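Notard Hand-Held Gripper Pair
Demo unit / open day stock
Sold by Atimley

Quick page for everyone who asked at the August open day, full spec sheet to follow when Annelies Plattner gets back Monday. Prices on request for now.

What it is
Two-finger gripper you hold and work yourself, one for each hand. Pistol grip, parallel jaws, soft pads on the fingers. Sold as a pair, left and right. Single units only as spares.

In the box
- 2 grippers
- 2 cables
- spare finger pads, 1 set
- hex key
- hard case (the Flurnach case, the old one is discontinued)

Basics
Jaw force: adjustable, 3 steps
Cable: 300 cm
Warranty: 36 months, pads not included
Lead time: 7 working days if we have them in, ask first

Pads
Wear part. Swap when the ridges go smooth. Two screws, a minute each side. Don't use solvent on them, soapy water is fine. Older Idahosa pads do not fit, the holes are in a diffrent place. We had two returns over this so please check before ordering.

The open day
Busy. More people than chairs, coffee gone by eleven. Morning was rigid stuff, cups and boxes, which everybody has seen. Afternoon was laundry and that's where the questions came from. Thin cotton is hard, it slides out if you only catch one layer. Knits easier. Visitors got a go each after the demo, most squeezed far too hard on the first try and eased off by the second. Left handers no problem with the pair.

Feedback we wrote down:
grip a bit big for small hands (smaller shell is being looked at)
wants a wrist strap
cable exit should point down more
trigger nice and light

Laundry on the bed, grippers on pink cloth:
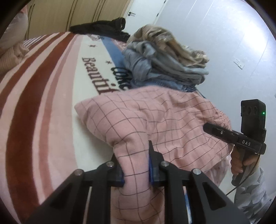
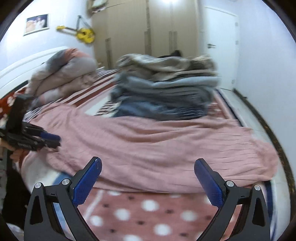

Can I book a demo at our own site?
Write to the Atimley sales desk with your town and how many people will be there. Site demos run half a day, and you'll need a table, a power outlet and a few things you want handled. The fee comes off the bill if you order a pair afterwards.

Orders and spares: same desk, put NOTARD in the subject line so it dosen't end up with the general mail.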